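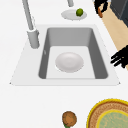
Washing-up is the cleaning of plates, cutlery, glasses and pans after a meal. It is one of the most widely shared of all household jobs, and its history is a surprisingly rich one, full of local habits, strong opinions and clever bits of kit.

Before piped water, dishes were scoured with whatever lay to hand: sand, wood ash, bran, or a fistful of straw. Ash worked especially well (mixed with grease and water it makes a crude soap!). Larger houses gave the work a room of its own, the scullery, kept apart from the kitchen proper.

Customs still differ wonderfully from place to place. In the hill town of Trurnalholm, glasses are traditionally washed first and dried on linen, and pans are left to soak until morning. The folklorist Chaltu Belay collected 27 washing-up songs there, most of them rounds for 3 voices, one to wash, one to dry and one to put away. Her recordings, made each May over several years, are a delight, with splashing and laughter all the way through.

Rinsing is the great dividing line. Some households rinse every piece under the tap, others let the suds drain off in the rack, and Feven Alemneh's study of kitchens in Wesida found both habits living happily on the same street, sometimes in the same family.

See also: Dishcloth; Draining rack; Scullery; Tea towel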